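Dernière mise à jour : samedi 10 septembre 2022

Sollent, le kit d'apprentissage par démonstration à deux bras : notre avis après un été d'essais

Nous avions commandé le kit Sollent au printemps, un peu par curiosité et beaucoup par lassitude, je dois le dire, de réécrire à la main des trajectoires pour chaque nouvel objet. Il est arrivé en juin chez Giltisetti, l'atelier où je travaille, dans une caisse bien pensée (les mousses sont découpées au bon endroit, on apprécie !), et il n'a presque plus quitté la salle d'essai depuis. Je voulais prendre le temps de le faire tourner sur de vraies tâches avant d'en parler, quitte à rendre ma copie avec un peu de retard.

Le kit comprend le logiciel d'enregistrement, les fixations pour caméras et la méthode d'entraînement que ses auteurs appellent Mesen. L'idée de Mesen est assez jolie : au lieu d'apprendre un geste instant par instant, la politique prédit une petite suite de mouvements pour les deux bras ensemble, puis la corrige en cours de route à partir des images. Les deux bras partagent donc une même prédiction, et c'est là que tout se joue, parce que les tâches à deux mains échouent le plus souvent quand un bras prend de l'avance sur l'autre.

Nous avons choisi comme épreuve le rapprochement des deux pinces devant un mur, avec des crochets à ventouse transparents comme repères. C'est une tâche ingrate : le plastique clair se voit mal, les outils se masquent l'un l'autre au moment où l'on aurait le plus besoin de voir, et les ombres s'en mêlent.
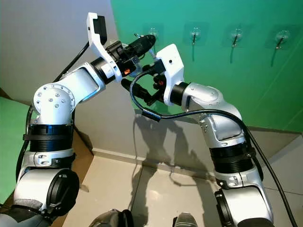
Combien de démonstrations faut-il pour obtenir quelque chose d'utilisable ?
Nous en avons enregistré 300, mais la politique devenait déjà intéressante bien avant, à condition de varier la position de départ des bras. Les dernières séances ont surtout servi à couvrir les cas de masquage entre les deux pinces.

Venons-en aux résultats, avec toutes les réserves d'usage pour un essai mené dans un seul atelier. Sur une série de huit essais dans les conditions de l'enregistrement, Mesen en a réussi sept. Le raté venait d'une hésitation près du contact - les deux bras s'attendaient poliment, comme deux personnes devant une porte. Avec Llorente, la méthode que nous utilisions jusque-là et qui entraîne chaque bras séparément, nous n'en avons réussi que deux dans la même configuration. L'écart m'a surpris, et j'ai relancé l'entraînement de Llorente avec d'autres réglages, sans faire mieux.

En revanche, dès qu'on change l'éclairage, les choses se gâtent. Un matin de grand soleil, la politique visait systématiquement trop bas, et il a fallu ajouter des démonstrations prises à différentes heures pour retrouver un comportement correct. La notice glisse là-dessus en une phrase, ce que je trouve un peu léger pour un produit vendu à des laboratoires.

Un mot sur l'installation, car on me pose souvent la question. Le logiciel d'enregistrement est agréable, vraiment, avec une relecture image par image qui m'a fait gagner des heures quand il s'agissait de jeter les mauvaises prises. L'étalonnage des caméras est plus pénible et la documentation renvoie à une page qui n'existe plus. Prévoyez aussi de réfléchir au passage des câbles avant de commencer : une boucle trop courte tire sur le poignet, une boucle trop longue finit dans le champ, et si vous la déplacez au milieu d'une campagne, vos données changent de tête.

Au bout du compte, je recommande Sollent aux équipes qui ont déjà leurs deux bras et un peu de patience, et qui veulent comparer sérieusement une politique commune à deux politiques séparées. Pour une première approche de la robotique, je le trouve trop cher et trop peu accompagné. De notre côté nous le gardons, et nous allons passer à des objets souples à la rentrée, des sangles d'abord, puis du tissu si les sangles se passent bien.

Ce site utilise des cookies pour mesurer son audience. En poursuivant votre lecture, vous acceptez leur utilisation. Accepter | Paramétrer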